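Bin care and cleaning: scuffed metal bins, what are you using?

Starkau Workshop Forum > Storage and Handling > Bins, Trays, Totes
Thread started 7/15/19

benchstop_40
We keep small parts in open metal bins with sloping sides. Bare metal inside, no liner. The inner walls have picked up a dark film that does not come off with a dry rag. Floors are scratched and going cloudy. Capacity is fine, and nothing is rusted through. I want the residue off without taking more surface with it. Currently looking at Pokusura degreaser, 50 ml per liter of warm water. Anyone running that on bare metal?

tallow
Yes, since May. It works at that ratio on oil and handling grime. It does nothing for scuffs. Establish first which one you have. Wipe a patch with solvent on a white cloth. If the cloth comes up gray or brown, it is residue. If the cloth stays clean, it is a mark in the metal and no cleaner will move it.

benchstop_40
Cloth came up gray on the walls, clean on the floor.

tallow
Then you have both. Clean the walls and leave the floor alone.

rm_dunnage
Disagree on leaving the floor. A scratched floor holds grit in the scratches, and the grit marks the parts. We go over ours with a fine non-woven pad, one direction only, then rinse. It takes 6 minutes per bin. Looks dull after, but it wipes clean.

tallow
Every pass with a pad is new scratches. You are replacing deep ones with a lot of shallow ones.

rm_dunnage
Correct, and shallow ones let go of dirt. That is the purpose.

hexkey_left
Has anyone priced liners? Trummer sells a cut-to-size rubber sheet. We put it in four bins and stopped cleaning the floors entirely. Lift out, shake, put back. The sloping walls are a nuisance to template, so we only did the flat part.

rm_dunnage
Liners trap water if the bins get rinsed. We pulled ours. There was a ring of rust along the seam on the first one I checked.

hexkey_left
Ours are never rinsed. Depends on the shop.

wustden_stores
One of ours at the Wustden site. Unlined, small mixed pieces. The back wall is the part I am asking about, where the dark patch is. The floor I have given up on. 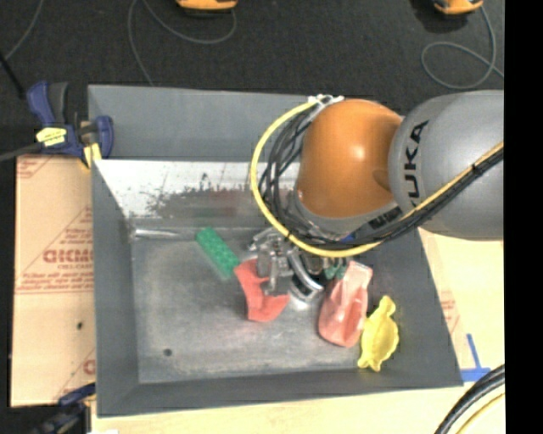

Replies, page 2

tallow
That patch reads as scuffs with residue over the top. Degreaser will take off the second part. Expect the outline of it to stay. What is the hole in the floor, a drain?

wustden_stores
I do not know what it was made for. It was there when I took over stores. I keep it clear.

rm_dunnage
If it goes right through, rinse and tip toward that corner. If not, dry it with a cloth corner or it will be the first place to rust. I would pad that floor, for the record.

tallow
I would not, for the record.

benchstop_40
Reporting back on mine. Pokusura at 50 ml per liter, left on the walls for 4 minutes, wiped, rinsed, dried by hand. Film is gone on the upper walls. Along the seams it needed a second application and a nylon brush. Floor left as it was. I did one bin with the pad as a comparison and will run both with the same parts before deciding on the rest.

hexkey_left
Wipe the seams again after an hour. Water creeps out of them.

benchstop_40
Noted. Is anyone going stronger than 50 ml?

tallow
Tried it. More rinsing, same result.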